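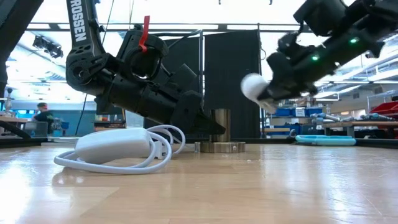
White fluffy ball held above the table, metal cylinder below.

Monunach Reading Room, quotations wall and obelisk copy
Inspection checklist with comments
Date: February 16, 2023
Checked by: Ksawery Mazurek

1. Obelisk copy, base fixed to floor
OK. I pushed it by hand from 2 sides and it does not move. The bolts were changed in October.

2. Rope and posts before the obelisk
Not OK. One post stands loose in its foot. School groups like to lean on it. Please repair before the next visit.

3. Quotation panels, upper row
OK with comment. The panel with the sentence on liberty and newspapers has a sharp corner at the left. I put tape for now. Tape is not a repair.

4. Quotation panels, lower row
OK. Text of the Szczepańska panel still has the wrong year under it. It is no safety matter but I write it each time.

5. Letter case, glass and lock
OK. No cracks. The lock is stiff, use the second key.

6. Load on the gallery floor
Limit is 50 persons. The sign says 500. This must be corrected at once, somebody added a zero at printing. Until the new sign comes, the desk should keep the number of visitors by hand.

7. Emergency exits
4 exits, all open from inside. At the north one the books for the Curnosine lecture are stacked too near to the door. I asked to move them and will look again.

8. Fire extinguishers
OK. Sindex labels are in date.

9. Lighting over the panels
Not checked. The ladder was locked away and I did not get the key.

10. Audio of the speeches
OK. Cable by the bench is now under the cover.

Open points: 2, 3, 6, 7, 9

K. Mazurek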